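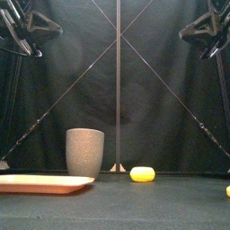 Fig. 3. Rear bracing, crossed cables and turnbuckles.

Bedard workshop, practical notes, March 2026
Bring these with you, no spare copies.

1. Bracing. Two cables in an X, one turnbuckle on each. Tighten a bit at a time, swap sides, never one all the way first. Check the foot brackets after. Full method p. 59 of the reader.

2. Laying out. Grey container, pink lid or tray, yellow oval piece. Leave space between them, dont crowd the rails. Sketch the layout befor moving anything, about 20 minutes.

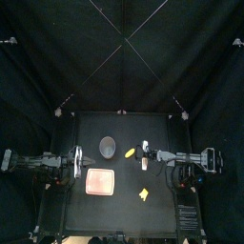

3. Yellow piece and container. Note which way the piece tilts. Draw the container rim as a curve, full circle not needed.
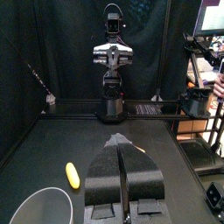
4. Hand in. Both sketches, one sheet, name on back.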